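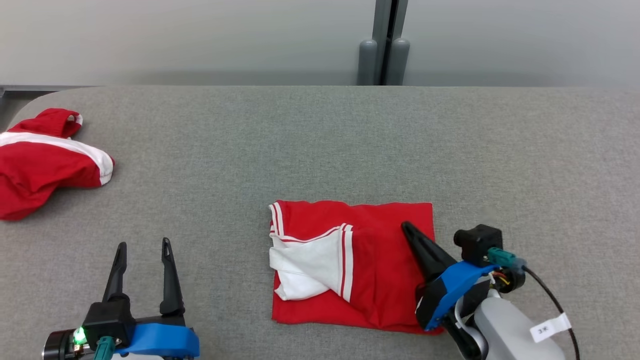
회색 천을 씌운 작업대 위의 붉은색 의류

분류: 사업관리 > 지원사업 보고 > 안전·폐광

Nuvoddale 폐갱구 안전관리 지원사업 중간보고
최종 수정: 2021년 8월 4일

1. 보고 범위

이 보고서는 Nuvoddale 구 석탄광 일대의 폐갱구 봉쇄, 가스 측정, 주민 안내 업무의 진행 상황을 정리한 것이다. 5월 중간점검 이후의 변동 사항을 중심으로 작성하였으며, 그 이전 내용은 1차 보고서와 같다. 예산 집행 내역은 별도 서식으로 제출한다.

2. 갱구 봉쇄

사업 대상 갱구는 모두 9개소이다. 이 가운데 다섯 곳은 콘크리트 봉쇄를 마쳤고 배수관과 통기관 설치도 끝났다. 나머지 네 곳은 북측 사면에 있으며 아직 착공하지 못했다. 진입로가 장마철에 유실되어 장비 반입이 늦어진 것이 주된 원인이다. 도로 복구는 군청 도로 부서가 맡고 있고, 복구 구간에 대한 협의는 마무리되었다.

봉쇄를 마친 갱구 중 서측 2호는 재보수가 필요하다. 외벽 하단에서 물이 스며 나와 배수관 용량을 다시 계산했고, 기존 관보다 굵은 관으로 교체하기로 했다. 교체 비용은 예비비 안에서 처리할 수 있다. 설계 변경 승인 요청서는 이 보고서와 함께 제출한다.

3. 무단 출입 및 자재 절도

사업 구역에서는 폐전선과 레일을 노린 무단 출입이 계속되고 있다. 보고 기간 중 울타리 절단이 확인된 곳은 동측 경계 두 곳이며, 모두 야간에 발생한 것으로 추정한다. 인명 피해는 없었다. 절단 구간은 당일 임시 보수한 뒤 용접망으로 교체하였다.

동측 환기갱 부근에는 구리 케이블이 아직 남아 있다. 철거하지 않으면 출입 시도가 이어질 것으로 보아 당초 내년으로 잡았던 케이블 철거를 올해 안으로 앞당기고자 한다. 철거 구간은 497미터이고, 작업은 Venter가 맡는다. 갱내에 들어가야 하는 구간은 가스 농도가 기준 이하로 유지되는 것을 확인한 다음 착수한다.

4. 가스 측정

메탄 및 일산화탄소 고정 측정기는 Flodora에서 납품받아 설치하였다. 계획 수량은 10대이며 현재 여덟 대가 가동 중이다. 남은 두 대는 북측 갱구용으로, 봉쇄 공사와 함께 설치한다.

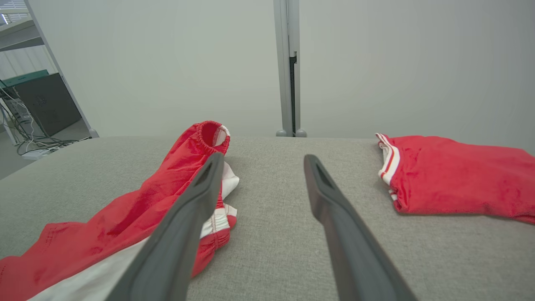 측정값은 현장 사무실로 자동 전송되며 기준을 넘으면 당직자에게 문자로 통보된다. 보고 기간 중 경보는 세 차례 있었다. 두 차례는 측정기 점검 과정에서 발생한 것이고, 한 차례는 기압이 급히 낮아진 날 동측 환기갱에서 메탄 농도가 일시적으로 올라간 경우이다. 해당 구역의 출입을 통제했으며 농도는 약 세 시간 뒤 기준 아래로 내려갔다. 이후 동측 환기갱의 측정 간격을 절반으로 줄였다.

휴대용 측정기의 교정 주기는 제조사 안내를 따르고 있다. 교정 성적서 사본은 현장 사무실에 비치되어 있다.

5. 주민 안내와 교육

Pasteo 마을회관에서 설명회를 두 차례 열었다. 참석자들은 침하 우려 지점의 표시가 부족하다는 점과 우회로에 조명이 없다는 점을 주로 지적했다. 침하 우려 지점에는 표지판을 추가로 세웠다. 조명은 전기 인입 문제로 아직 설치하지 못했고, 태양광 방식으로 견적을 다시 받고 있다.

현장 인력 안전교육은 월 1회 실시한다. 교육 내용에는 밀폐공간 출입 절차, 자급식 호흡기 착용, 구조 요청 순서가 포함된다. 7월 교육은 폭우로 한 주 연기하여 실시하였다.

6. 일정 변경 요청

북측 갱구 네 곳의 준공 기한을 두 달 연장해 줄 것을 요청한다. 연장에 따른 지원금 증액은 없다. 장비 임차료 증가분은 주민 안내 항목의 잔액에서 전용할 계획이며, 항목 간 전용에 대한 승인이 필요하다.

7. 다음 보고 기간의 주요 업무

- 서측 2호 배수관 교체
- 동측 환기갱 케이블 철거 착수
- 북측 진입로 복구 확인 및 장비 반입
- 우회로 조명 설치 업체 선정

다음 보고서는 북측 갱구 착공 후 30일 이내에 제출한다.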